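Orier > Newsletter > From the Workshop

Keeping the fruit table honest

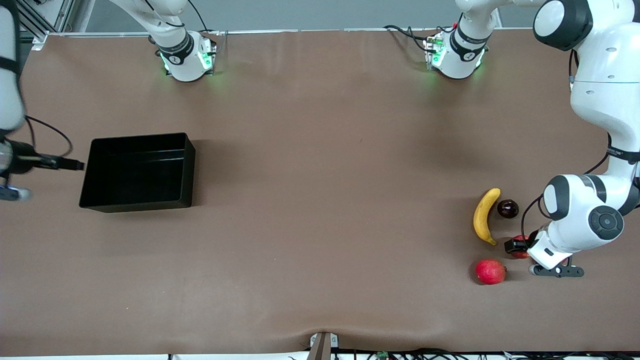 Left arm among the fruit, right arm waiting at the bin.

If you have walked past the two-arm table in the back bay this August, you have probably seen Miroslava Vasylenko bent over it with a hex key in her teeth. She inherited the cell in spring along with a shoebox of spare finger pads and a maintenance sheet that read, in full, "wipe down as needed." It has since grown to 9 items, which she would like everyone to read before touching anything.

The job the cell does is easy to describe to your relatives. Fruit goes on the table, and the arms put it in the black bin. Then a person takes it out of the bin and puts it back on the table, and we all try not to think about that part too hard. The Flustetti software counts every one of these trips, and at last look the counter stood at 559 since the fingers were last changed.

Most of the upkeep is dull. Both arms get powered up and left alone until the lights on the bases go green. Then each gripper is opened and closed a few times with nothing in it while somebody listens. A healthy one makes a short, even whir. One with grit in the slide makes a sound Miroslava compares to a shopping cart, and that gripper comes off and gets cleaned before anybody reaches for the fruit.

Finger pads are the part that wears. Apples are kind to them. Bananas leave a film, especially the ones past their best, and a pad with film on it will let go of a plum halfway to the bin, usually on the side of the table where you are standing. Wipe the pads with a damp cloth at every break and again at the end of the day. Please don't use the orange degreaser from under the sink. It was tried once, on the left pads, and they came up as slick as a wet bar of soap.

Then there is the cover. The brown covering on the tabletop is there to give the cameras a plain background, and it creeps. Every reach drags it a hair, and after a morning it has wrinkles that the software is happy to treat as objects. Last month the right arm made several careful attempts to pick up a fold. The fix is to loosen the clamp at the near edge, smooth the covering from the far side toward you, and tighten the clamp again. It will still dip a bit where the clamp bites. Leave the dip alone, everyone who has tried to get rid of it has made it worse.

Cables come next. Each arm needs enough slack at the wrist to turn all the way over, and not so much that the loop catches on something. Miroslava's test is to move the wrist by hand, with the power off, to both ends of its travel and watch the cable the whole way. If it goes tight, feed some through. If you can hook a thumb in it and pull it down to the table, take some back. The Miettinen ties are reusable, so there is no excuse for cutting them off, and we are down to our last 2 packets.

After any of this, put the bin back on its marks and run the short check at up to 80 percent speed. Full speed can wait until you have watched a complete round with your hand near the stop button. The Wevent people, who visited in the spring and saw a plum cross the room at full speed, will back us up on this.

New pads are on order. The old sheet has been taken down from the cabinet door, and the new one is taped up in its place. The fruit is not for eating, including the apples, including the ones that look fine.

Orier Workshop Newsletter | Send items to the workshop desk | Back to top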